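Search this blog
Search

Putting things back

4 Dec 2024

I moved from Prakham to Dreltthorpe in January and I have spent most of the year looking for scissors. The old house had a kitchen drawer that held everything. It stuck, it was full of dead batteries and string, and I knew where every item in it was. The new kitchen has better drawers and I can't find a thing.

My first idea was to spend money. I went to Hudec on the ring road and came home with a chest of small plastic drawers that cost £80. I labelled them all in one evening. By Easter the labels were wrong. Picture hooks were in with the fuses and the drawer marked TAPE had a bicycle lamp in it. The trouble with a closed drawer is that you can put anything in it and shut it.

Since then I've gone over to open storage, meaning hooks, shelves without doors, and wire baskets. If I can see the thing I will use it and, most days, put it back.

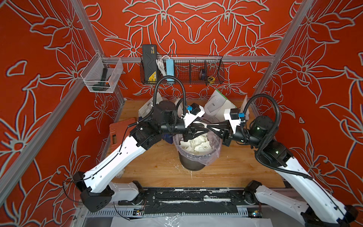 Wire basket on the back rail, with the tape measure towards the right.

The other change was to stop sorting by type. I used to keep all the tools together because that is how my dad did it. But I only ever want the small screwdriver in the hall, for the meter cupboard, so now it lives in the hall. The big scissors are by the back door for opening parcels and a second pair is in the kitchen. Buying the second pair felt like giving up. It cost £2.25 and I should have done it years ago.

Oldřich Vrabec lent me a book on all this, 537 pages of it. I read the chapter on sheds and skipped the part about folding. His view is that every object needs an address. Mine is that some objects need two, and the rest can go to the charity shop in Brendotville, where I've now been often enough to know the parking.

Things I still have no place for: the spare door keys, candles, the instructions for the boiler, and a roll of stamps that may no longer be valid.
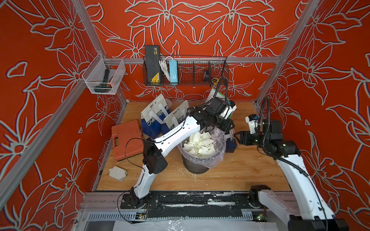

Romana Vaněk wrote in after my last post to say that open baskets are fine until you have to dust them, and that she went back to biscuit tins after one winter. She keeps a list of what is in each tin taped inside the lid. I can see that working for buttons. I don't think I'd keep the lists up.

She is right about the dust though. I do the hall shelf with an old paintbrush when I remember.

The last thing I've sorted out is rubbish. I had one bin, in the kitchen, and so every bit of packaging and every dead pen sat on whatever surface was nearest until I made the trip. Now there is a bin in each room where I open or mend things – just a cheap one with no lid – and the surfaces are a good deal clearer.
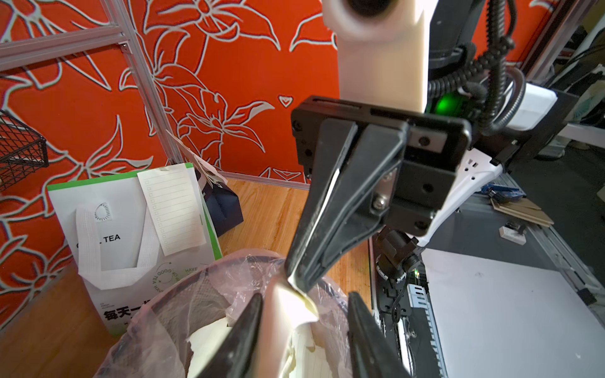 Gripper above the wastebasket.

Next job is the cupboard under the stairs. It has the hoover in it, two tents and a box from the move that still says MISC on the side. I've been putting it off until the evenings get lighter.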